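Wanted: people who don't believe in miracle stain removers

Fillside is looking for 70 households to take part in a home laundry trial. You will get two plain bottles, one with a stain remover in it and one with water and a bit of scent. You won't know which is which, and neither will the person who reads your answers.

We are a small consumer newsletter. In August we read through 171 claims printed on cleaning products, and most of them rested on a test that the maker ran, paid for and wrote up. Maybe the stuff works. We would like to see it work on a real shirt, in a real kitchen sink, with somebody in a hurry.

What you would do

Wash as you always do for two weeks. Treat half of each stain batch from bottle A and half from bottle B, then fill in a short form after every load. Please don't be kind. "Couldn't tell any difference" is a perfectly good answer, and we expect to read it a lot.

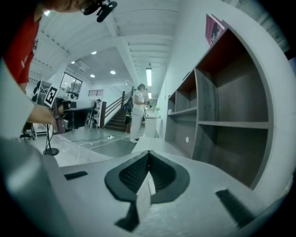

Who can apply

Anyone over 18 in Lostov or Tristemitz with a washing machine at home and at least two loads a week. Shared machines are fine if your neighbors don't mind. You can't take part if you or someone you live with works for a soap or detergent maker, or sells the stuff online – yes, that includes the "just a few bottles to friends" kind of selling.

What you get

A $70 grocery card once all your forms are in. No free product, no discount codes, and we won't ask you to post anything.

How to apply

Pick up a form at the Kratochvíl hardware store in Lostov, or ask there for one by mail. Forms must be back by September 4, 2026. Results will be printed in full, dull ones included.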